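Skilanport, month two of the handling trial. Notes for anyone whose site is about to get one of these. Thread.

The Lisetti arm went live on the returns line in October. It handles lidded boxes and not much else. Everything soft, open or oddly shaped still goes to people.

What changed first was the job sheet. Two packers per shift now spend part of it recording demonstrations with hand-held grippers. Same motions as before, slower, with markers on the tools so the position can be tracked. 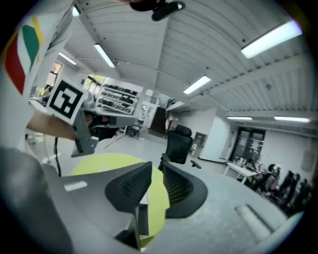
Recording is paid at the packing rate. We asked for the technician rate and the answer was to come back after the trial. The request is in writing and has a ticket number.

Count so far: 2,449 demonstrations logged, against a target of 2,000 for the first phase. The target was then described as a minimum.

Rejects are mostly tracking loss. If a marker turns away from the camera for too long, the take is discarded. People learn to keep their wrists at an angle they would never use for packing. Two of us have reported sore forearms. Rotation is now 5 takes, then swap.

Second change: pace. The line used to be set by the slowest station and you could talk to whoever ran it. Now it's set by the Klinhom scheduler, which assumes the arm never stops. It stops several times a shift. The backlog lands on manual packing and shows up in our numbers, not in the arm's.

We asked for arm downtime to be logged separately. Agreed on Thursday, November 24, 2022, effective next roster.

Third change: who knows what. The people recording can now tell you why a grasp fails. The Hesden integrators can't always. Their fix list this week was mostly copied from our shift notes, which is fine, but put the names on it.

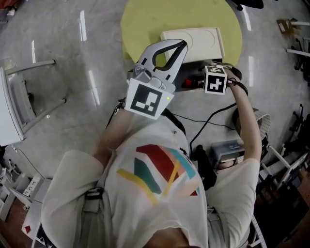 Efua Adjei replied that at her site the recorders' names went into the release notes after one email to the integrator, and the rate question got easier once there was a list to point to.

Useful. Sending that email tonight. Next update when the new roster is up.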